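Handout 4: Setting up the memory cell
Sastport technical course, bench section. Notes by Freya Dawber.

The cell fits memory modules in desktop computers. Clear the poses left by the last group before you load the Hurkeo program. Set approach speed to 40 mm/s and do not raise it during teaching.

Teach the insertion pose first, with the module square to its slot.

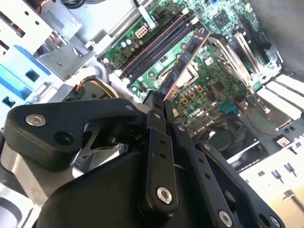
Fig. 1. Module at the slot, held in the fingertips.

Next, teach the fixture. Jog over the gray panel with the wrist tilted and check finger clearance at each holder. Keep the pendant within reach. 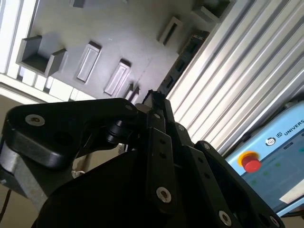
Fig. 2. Fingers near the slotted panel, pendant at lower right.

Run the transfer at reduced speed, stopping with the module over the open case. 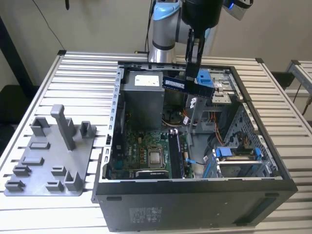
When should the grip pads be replaced?
Every 300 cycles, or sooner if a module slips. Log the change on the Sutter sheet.

Back the arm off and inspect the board from the wrist view. Look at the memory slots and the cables near them. 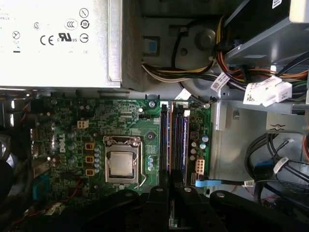 Page last changed: August, by K. Van Beek

If a module sits crooked, repeat the pose teaching. After 2 failed attempts, stop and record fault 619.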